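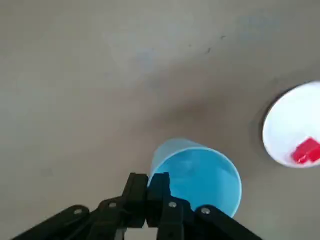
4. Reading the founder stories against the records

Figure 1. A light blue cup and a white round container holding a small red block, on a grey tabletop.

4.1 What the profiles claim

Press profiles of small delivery firms tend to tell one story. A founder spots a gap, borrows a van, works from the kitchen and wins customers by word of mouth. We collected 48 such profiles of women who started home delivery businesses, and read each one beside whatever accounts and order records the founder was willing to share. The match was often poor. This does not mean that the founders lied. Most of the looser claims came from the writer of the profile, and several founders told us they had asked for corrections and had not received them.

The most common claim was that the business had been started without outside money. Mapplebeck and Ko, in an earlier working paper, took this at face value and built an argument on it: that women who go into delivery are more careful with debt than men who do the same. We doubt that the argument can stand. Their sample held no loan papers at all, and their measure of "outside money" left out redundancy pay, a partner's wage and unpaid family labour. Once those are let back in, very few of the firms we looked at were started on nothing.

Jurnura is a fair case. Its founder, Dragica Dumitrescu, is usually described as having begun with one shelf of cleaning goods. Her own books show a shelf of cleaning goods, a garage lent free by her brother and eleven months of rent paid by someone else. She was open about all of it and seemed puzzled that it had never been printed. "They wanted the shelf," she said.

4.2 Counting customers

Claims about customers were harder to test. Sergate, which brings pet food and bedding to homes in two towns, was reported to have 217 regular customers by the end of its first year. The figure is correct if a regular customer is a household that ordered twice. If we ask for an order in each of 3 months running, the number falls sharply, and the founder, Chelsea Staniforth, would not let us publish the lower figure. We respect that, but readers should bear in mind that the higher one is still on her website and has been copied into at least one council report on local enterprise.

We found no agreed meaning of "regular" across the profiles. Some writers used it for anyone on a mailing list. A reader who compares two firms on this basis learns next to nothing, and we would be wary of any ranking or award that rests on it.

4.3 Is being a woman the obstacle?

Nearly every profile says that the founder faced a harder road as a woman. It may well be true. Our trouble is with the evidence offered, which is most often a single remark by a bank manager or supplier, told years later. Bình Lương, who carried out the interviews, asked each founder for a second instance. Many gave one readily, and theirs are the accounts we trust most. Others changed the subject to parking, fuel or late payment, and spoke about those with a good deal more heat.

Two founders turned down by the same lender had almost identical business plans to a man who was accepted. We are less impressed by this than we were at first. The man already had an account there and had asked for a smaller sum. With so few cases, no sensible test can separate those things from the sex of the applicant, and we have not tried to run one.

4.4 Limits

Founders who had closed their firms rarely answered our letters. The owner of Skilard replied at length and then withdrew, so her material is not used. What remains leans heavily towards businesses still trading in May, when the interviews ended, and towards people who like talking about them. Any finding on what helps a delivery firm survive would need the missing group, and for that reason we offer none. The order records were also kept in different ways, some by hand, and we could check only the totals.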